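Comparing two hand-held gripper designs: project report, part 2

Our first report, handed in back in January, repeated the claim that curved fingers pick up cloth better than flat pads. We now doubt it. The numbers behind that claim came from 81 trials, all on the same stack of folded towels, and towels are easy.

For this part we ran 618 trials with the Brestonska fingers (curved) and the Zirkavitz pads (flat). The curved fingers did win, but by a margin small enough that a change of operator could explain it. The Stoltau software scored a pick as good whenever the cloth left the surface, even if it slid off a second later. We scored those trials again by hand and the gap shrank further. We would not buy either set on these results.
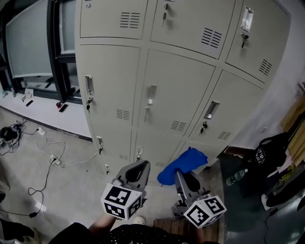 Tracking was the other weak point. The position of each gripper is worked out from printed markers, and the Arumugam manual promises steady results at any angle. We did not find that. In the locker task the operator holds one gripper in each hand, and a cube with black square patterns rides on both. A crumpled blue cloth draped over the tip of the right one is the kind of load we worry about, because it can swing up and hide a marker. The metal doors may also throw glare, though we have not tested for it.

Next we want a run with the marker cubes mounted farther back, and a second operator who has not seen our earlier scores.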